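Standska Forum > Workshop > Teaching and training
Thread: How much of your data is just wall?

flatpackfred
10/21/25
Going through our first proper batch of demonstrations tonight. The job is tidying a living room: drive up, look for things on the floor, pick them up, put them in the tub. We have 640 runs, all done by hand, and a shameful share of each one is the wrist camera having a long think about the paintwork before anyone gets on with it. 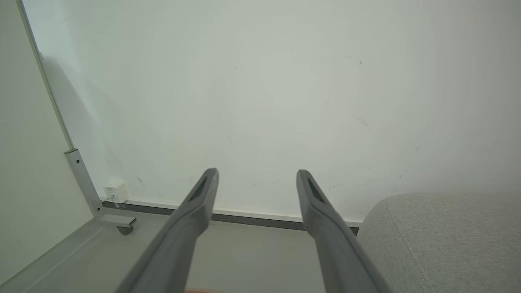
My question is whether to trim. Mowat (our name for the base, it was that or a number) takes an age to line up, and whoever is driving tends to stop for a rest with the fingers wide open. I could chop everything before the first sensible move towards an object. That would save a lot of disc and most of my will to live.

tub_of_bolts
Trim it. We left the dawdling in last March and ended up with an arm that had learned to dawdle beautifully. It would get to the sofa, open up and wait. Best impression of my brother-in-law I've ever seen from a machine.

ninepence
Disagree, and I've said so on here before. If every example starts with the object nicely in view, the thing has no idea what to do when it isn't. Looking at a wall and then turning away from it is part of the job. Cut the pauses, keep the turning.

tub_of_bolts
In theory, lovely. In practice you then have to find the pauses.

ninepence
Yes, with a speed threshold. If nothing moves for 14 ticks, drop the rest until it does. Flullier has a setting for it, buried under Export for reasons known only to whoever buried it.

flatpackfred
Found it. It is under Export, then Advanced, then Other. Ran it on a small set and it threw out up to 41 per cent of one driver's frames. I won't say whose, but he makes the tea and I'd like that to continue.

kettledrum
Careful with that. A still arm isn't always an idle one. If the fingers are closing and the wrist isn't moving, a lazy threshold bins the grasp, the one bit you wanted. Include finger movement in the check.

ninepence
Fair, I should have said that.

tub_of_bolts
Putting this in the diary. ninepence conceded something.

derkivis_user
We use Derkivis and tag the phases by hand: approach, search, grasp, drop. Dull as ditchwater but you can change your mind later without recording it all again. Eight runs an evening and a podcast.

flatpackfred
Eight an evening. I've got 640. I'd be tagging in a care home.

derkivis_user
Tag a few, train something small to tag the others, check its homework.

flatpackfred
So a robot to watch the videos of the robot. Fine. Plan is: keep the originals, pause filter with fingers counted, leave the searching in, train both ways and compare. Will report back if the tub has anything in it.

kettledrum
Keep the originals on a different disc. Ask me how I know.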